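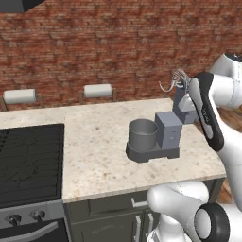 Why must I learn two ways to show a task, one reader of the first edition asked, if the robot stores the same joint angles at the end? The question came to us by e-mail and it was a fair one. The first edition gave hand guiding and remote control a chapter each, and it never put them side by side.

CHAPTER 5
Showing a Task: By Hand and by Remote Control

In this chapter you will learn
how a task is recorded as a demonstration
what the teacher can feel, and cannot feel, in each method
how to divide a kitchen task into phases
when a recording should be thrown away

You will need the arm simulator from Chapter 3 and one input device. The exercises were written for the Pultport hand controller, but a keyboard is enough for the first two.

5.1 What is a demonstration?

A demonstration is a recording of one person doing one task through the body of the robot. The last words are important. If you film your own hand closing a drawer, you have a video of a hand. The robot has other joints, another reach and another grip, and somebody must translate. When you move the robot itself, the translation is done at the moment of recording, and it is done by you.

Two methods are common. In hand guiding, also called kinesthetic teaching, the motors are set to carry only the weight of the arm. The teacher takes hold of the arm and leads it. In remote control, or teleoperation, the teacher stands apart and moves a device, and the arm follows.

In a simulator the first method is not possible in the full sense, as there is no arm to take in your hands. You can drag the wrist with a mouse, and some programs call this hand guiding. In this book we do not. Dragging gives you no weight and no resistance, so we treat it as one more kind of remote control.

5.2 The task of this chapter

We work with a stand mixer on a kitchen counter. The mixer has a head that can tilt up and down. The task is written in one line: lower the head of the mixer.

For a person it is a small thing. For the arm it has several difficulties, and we chose it for them. The head turns around a hinge, so the gripper must follow an arc. A straight line down will slip, or it will push the whole machine along the counter. The bowl is below the head and must not be touched. There is also very little free space between the wrist and the top of the column, and beginners often forget the wrist, for they look only at the fingers.
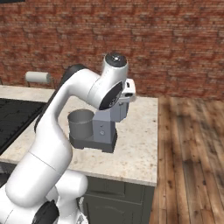

Renske Haldorf
Course author, Robot Programming, Zidulach

Revised 18/03/2023

5.3 Phases

Before you record, divide the task. For the mixer we use four phases: approach, contact, follow, retreat.

Approach. Bring the gripper over the mixer with the hand already turned the way you want it at contact. Students like to go fast and turn late. Then the turning happens close to the object, where each small error is a collision.

Contact. Slow down. In hand guiding you will feel the contact in your own arm. With the Pultport you will not feel it, you must see it, and from one camera view it is hard to judge if the gripper touches the head or stands a little behind it. Change the view before this phase and check the gap from the side.

Follow. Keep the contact while the head turns around the hinge. The direction of your push changes all the time. If the gripper slides, do not stop and search for the old point. Lift, go back and make the contact again, or end the recording.

Retreat. Move away in the direction that is free. Many recordings end when the head is down, with the gripper still pressing on it. A policy trained on such recordings learns to press and stay.

Write the name of each phase in the log as you pass it. In Ikness, which we use for all logs in this book, the space bar sets a phase mark. Without marks the recording is still usable – but you will spend an evening putting them in later.

5.4 What the teacher feels

The hand has a sense of force that the eye cannot replace. When a teacher guides the arm and meets a stiff hinge, she pushes a bit more and does not think about it. In remote control the same teacher often does one of two things. She pushes too little and waits, or she pushes until something jumps.

On the other side, hand guiding has its own price. Your body stands beside the robot and covers the cameras. If the recording shall be used later for learning from images, the images will contain your arms and your back, and the robot will work without them. Remote control leaves the view clean. It also lets you show motions where a person could not stand safely.

The choice depends on what the recording is for. For replaying one motion in a fixed cell, guide by hand. For training on images, use remote control and accept that the first 15 recordings are practice.

5.5 When to throw a recording away

A slow recording is not a bad recording. Neither is one with a small correction in it, since corrections show the robot how to return from an error. Throw it away if you lost contact and did not notice, if a part of the arm other than the gripper pushed the object, or if you paused for so long that the log shows more than 500 samples without motion.

The Thái exercise set, at the end of the chapter, has 11 recordings of the mixer task. Some are good and some should be rejected. Read the logs first and write your decision down, and only after this play the motion.

5.6 First exercise

Load the kitchen and place the arm in its start position. Record the approach phase only, five times, from five different start positions of the wrist. Do not touch the mixer. Save each one under its own name and compare

the height of the gripper when it comes over the head
the moment when the hand has reached its final angle
the smallest distance between wrist and column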